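Mevbridge Wire Basket and Clear Bin Set

Linen and small cloths, kitchen or utility room
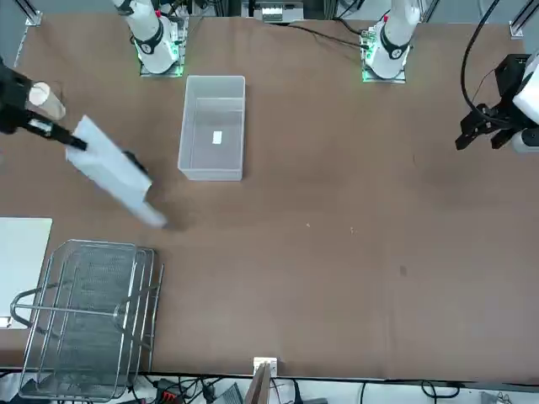

The Mevbridge set is made up of a wire basket and a clear open bin, sold together for keeping tea towels, napkins, dusters and flannels in order. The basket takes the cloths that are waiting to be washed or sorted and the bin takes the clean, folded ones. The basket is stainless steel, with a fine mesh base and a thicker rod for the rim, and the handle is a looped bar at one end. The bin is rectangular and has no lid. A white cloth folded into a long strip, like the one shown over the brown table, suits the shape of the bin, and most people fold it once more across the middle before it goes in.

What you get

1 stainless steel wire basket with looped handle
1 clear plastic bin, open top
1 care card

Cloths are not supplied. Replacement bins can be ordered singly, see Spares.

The basket

Small items such as cotton pads and baby socks stay on the mesh and do not drop through. The handle can be used to pull the basket forward on a shelf or to carry it a short distance when it is lightly loaded. For anything heavier, put a hand under the base.

The rim is smooth all the way along. If a thread does catch on the mesh, lift the cloth straight up and it will come free. Dragging it sideways will pull the thread further.

The basket can be left on a draining board. We do not recommend leaving it standing in water or in a bowl of bleach, even for a short soak.

The bin

The sides are see-through but not glass-clear, so you can tell what is inside without reading a label. It can stand on an open shelf, in a cupboard or in a deep drawer. With the long side running front to back it takes up less width and you can get two next to each other in most kitchen cupboards.

Store cloths standing on their folded edge if you want to see them all at once. Flat stacks are fine too but the bottom ones tend to stay there for months.

Bins arrive with a small white stock label. It peels off by hand. Any glue left behind comes away with a drop of washing-up liquid on a warm sponge.

Care

Basket: warm soapy water, rinse, dry with a soft cloth. Dishwasher safe on the lower rack. No wire wool.

Bin: hand wash only, up to the heat of a normal washing-up bowl. The dishwasher will dull the plastic and may warp the sides. Do not use it in the oven, the microwave or the freezer.

Neither part should be used on a hob or near an open flame. The bin should not be used for storing loose food.

Using the set

Put the two parts side by side on a clear stretch of table when you are sorting. Cloths come out of the basket one at a time, get folded, and go into the bin. Angus Kerslake, who looks after returns and spares at Cludik, uses the basket for damp tea towels at home and reports that they dry better in it than in a solid tub, though they still need hanging up if they are properly wet.

For a holiday let or a small café we suggest two sets, one for the kitchen and one for the washroom, so the cloths do not get mixed.

Stock codes

Full set: 202
Bin only: 101
Basket only: 900

The Ngata lid does not fit this bin. It was made for an earlier model with a wider rim, and we still get asked for it. The Garker shelf rail can be used with the basket as long as the handle end faces out.

Spares

Bins are kept in stock all year. Baskets are made in batches and the next batch is due in November. You can order before then and we will send it when it comes in - your card is not charged until the parcel leaves us.

Returns

Send the set back unused, in its own box, with the order slip. If one part is damaged when it reaches you, keep the other part and tell us which code you need. There is no charge for the replacement or for postage. Please keep the damaged part until we have replied, as we sometimes ask for a photo of it.

Wholesale orders go through the Cludik trade desk. Ask for the trade form before you order, and give the stock code and the delivery address on it.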